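Bathroom in the Cernska mountain huts – shared or private?
14 replies · 2 shares

pellik_walker
Hello all. My wife and I plan to walk the Cernska ridge in summer, hut to hut, and we are comparing two operators. Pellik sells the route with shared bathrooms in every hut. Wullov sells almost the same route, but the last two nights are in a lodge with private bathroom. The difference is 320 euros for both of us. Is it worth it? We are in our fifties and we go to bed early.

marten_s
Did the Pellik version two years ago. Shared bathrooms were clean and there was hot water until about nine in the evening. If you go to bed early you will not have a problem. I would keep the 320 and spend it on a luggage transfer, which on this ridge is worth more than any bathroom.

oldboots
I don't agree with marten. On day five you come down a very long descent and your knees are finished. To have your own shower on that evening is a big thing. Also the Wullov lodge has a drying room that works. In the Pellik huts we had one small heater for all the boots, and 20 people wanted it.

marten_s
The heater was replaced, I was told in December when I wrote to them about something else. But yes, the drying room was weak in my year, I give you that.

pellik_walker
Thank you both. Luggage transfer is already included with Wullov, I forgot to write it. With Pellik it is extra, per bag. So the difference becomes smaller, I must calculate again.

lena_from_the_lake
Please ask both companies how they handle the cancellation when the upper path is closed by snow. It happened to our group in June. We had booked with Harawira, who used the same huts at that time, and they moved us to a valley hotel without asking and gave no money back for the guide day. The hotel was fine. The way they told us was not fine, one short message at breakfast.

oldboots
Harawira is a small company and their guides are very good. We had the same path closed and they offered a different walk on the same day, with a lake and a very nice cheese farm. I think it depends who is in the office that week.

lena_from_the_lake
Maybe. But it should not depend on this. It must be in the conditions.

tomas_w
Sorry to come back to bathrooms. I am more interested in the floor than in the shower, because I slipped in a hut two summers ago and walked the remaining days with a bad wrist. When I choose a place now, I write and ask what is on the bathroom floor. Most of them answer in one day, and one owner even sent me the name of the tile.
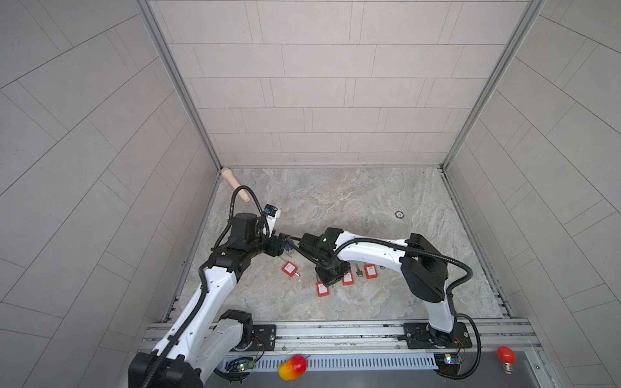 For the bathrooms on a walking holiday I look for a rough surface, small tiles with many joints, or a good rubber mat. The look I don't trust under wet socks is the one here, a grey and white stone pattern with soft veins, and light tiles in staggered rows on the wall behind. It can be a perfectly safe material, so please ask before you decide. My wife likes exactly this style and we have this discussion at home also.

marten_s
You wear socks in the bathroom?

tomas_w
In a hut at five in the morning, yes.

oldboots
Take light sandals. They weigh nothing and you need them for the dinner too, because boots are not allowed inside – at least not in the Cernska huts.

pellik_walker
I asked Wullov about the snow rule. They answered the same day: if the upper path is closed, they pay back the guide part, but not the hut. Pellik did not answer yet. For us it is now more Wullov, also for the knees. How many days before should we confirm the number of dinners?

lena_from_the_lake
With us it was 6 days before, in writing. Call them also, the email in the first hut is read only when somebody goes down to the valley.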